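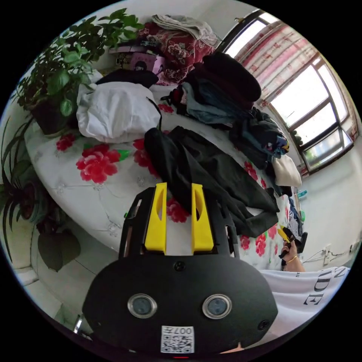
Photo: Vatidora / supplied

Plodow opens clothing sort program to households in Cikow

CIKOW – Household textile service Plodow will extend its clothing sort and fold program to private homes in Cikow from December, following a trial in 67 households.

The program covers the sorting, folding and storage of everyday garments at a table or other long, flat surface already in the home. No furniture is supplied. A cloth covering may stay in place provided it is clean and does not slide under light pressure.

Under the procedure, garments are laid out one at a time and smoothed from the centre toward the hems. Deep creases are worked out by hand before the first fold. Dark items are handled as a separate batch and checked for lint against a light-coloured cover, where fibres and loose threads are easier to see.

“A patterned cloth does not affect the fold,” said program manager Eugénie Joly. “Thickness does. Anything over 3 millimetres gives a soft edge, and the stack begins to lean after the eighth or ninth piece.”

Stacks are limited to 8 garments. Knits are folded in thirds and stored flat. Woven shirts are buttoned at the collar and at every second button below it. Items needing repair are set aside in a labelled bag and are not folded.

Trial households received two visits each. More than half asked for the storage labels to be printed in a larger size, and the labels have been revised accordingly.

Training material was prepared by Oľga Krajčí of Lemaire, which also supplies the garment bags. The written procedure runs to two pages and will be left with each household after the first visit.

Bookings are taken by telephone between 9 a.m. and 4 p.m. Plants and other breakable articles should be moved to one end of the table before the visit.

Media contact: Eugénie Joly, Plodow, Cikow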